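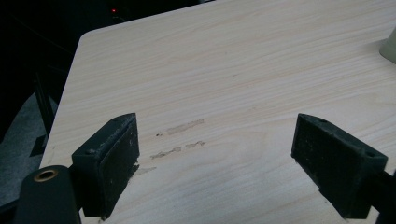 Kindar: tabletops and the marks on them

Hi! Kindar is my collection of pictures of tables, and more exactly of the scuffs, smudges, rings, scratches and crumbs that end up on them. If you came looking for pretty furniture you'll be disappointed, but if you care about the gray-brown smears that show up on a pale wood-grain top (like the ones above, with that long one lying right along the grain), you're in the right place.

I'm Tyyne Rantala, I put this together and I look after it. Version notes are at the bottom, and so is what I'd like help with.

What you get

848 pictures, all of tabletops
610 of them with at least one mark I could outline
more than 2957 outlines, because I keep finding ones I missed and adding them before I remember to update this number
one plain text file of notes per table
a file called labels.csv, explained further down

The pictures with no outlines are in there on purpose. You need clean ones too, or at least ones I'd call clean. Opinions differ on that in my house.

The tables

There are six, and I named them all so I'd stop writing "the other light one" in my notes.

Kallio is pale blond with fine wavy grain, soft beige going a little peachy, and it has rounded corners. It gets used the hardest and it has the most marks by far. It's my favorite to work with and also the one that drives me nuts, because the grain lines and a thin scuff can look so alike when they run in the same direction.

Nemeo is a dark kitchen table. Scuffs hardly show but flour and dust do, so its labels lean heavily toward pale stuff.

Irner is a white desk with a gloss to it. Lots of coffee rings. Reflections too, sadly, and I threw out plenty of pictures where the ceiling lamp was all you could see.

The other three are just Porch, Sewing and Folding. Porch has weathered boards with gaps between them. Sewing has a painted top with pin scratches. Folding is the cheap one from the hall closet, and it only comes out when we have company.

What counts as a mark

I went back and forth on this for weeks, so please read it before you tell me a label is wrong!

scuff: a rubbed or smeared patch, usually gray or brown, with soft edges
smudge: I dropped this one. It used to mean a small scuff, and I couldn't stick to my own rule about how small.
ring: any part of a circle left by a cup, pot or jar, even a short arc
scratch: thin, with a hard edge
crumb: something sitting on the surface that you could pick up
stain: color that has spread, no clear rubbing direction
grain: not a mark at all, only here for places where I think people will be fooled

When two marks sit in a line with a gap between them, they get two outlines. I know, it may well have been one long drag that skipped in the middle. I don't try to guess how a mark got there, I only outline what shows. Kallio has plenty of these broken lines and they all follow the same rule.

Marks that touch get one outline if they're the same type and separate outlines if they aren't.

Things lying on or over the table don't get labels. If something covers part of a scuff, the outline stops where the scuff goes out of sight. Please don't fill in the hidden part and send it to me as a fix.

About labels.csv

Each row is one outline. The columns are picture, table, type, sure, and outline. The "sure" column is just yes or no. A no means I squinted at it twice and still wouldn't bet lunch on it. Most of the no rows are scuffs on Kallio and scratches on Sewing. If you're training something on this, try it once with those rows and once without and see which you like better.

The outline column is a list of points in order, and the last point joins back to the first. I drew them by hand with a mouse, so they're a little lumpy. Soft-edged scuffs were the worst, and I settled on drawing where the color is halfway gone. Your halfway may be a bit different from mine.

Where it falls short

Kallio is overrepresented. Folding is barely there.

Light changes a lot between tables. Pale tops near a window can go nearly white, and faint marks vanish in those.

I don't record whether a mark wiped off. People ask for this the most and I get why, it would be really handy for anyone working on cleaning! But I didn't write it down at the time and I'm not going to make it up now. Don't read "scuff" as "permanent" or "crumb" as "easy," either.

All six tables belong to people I know, so you're getting one corner of the world's taste in furniture. No glass, no stone, no tile. If your kitchen is all granite, this won't teach you much about it.

Good uses, and a few I'd skip

I made this for finding marks on a surface and telling them apart from the pattern of the surface itself. It's fine for that. It has been useful for practicing outlines too, if you're new to labeling and want something low stakes.

I wouldn't use it to grade how clean a place is, and please don't use it to price used furniture. A picture from one angle doesn't tell you the condition of a table.

Changes

August 2022: dropped the smudge type and moved those rows over to scuff. Fixed the Porch outlines, which were shifted because I'd cropped the pictures and forgotten.
May: added Irner and Folding.

Help wanted

Second opinions on the rows marked no would be lovely. Send me the picture name, what you think it is, and a word or two on why. If you have a pale table with strong grain and you don't mind strangers looking at its scuffs, I'd love to hear about that too. Dark ones I have enough of for now.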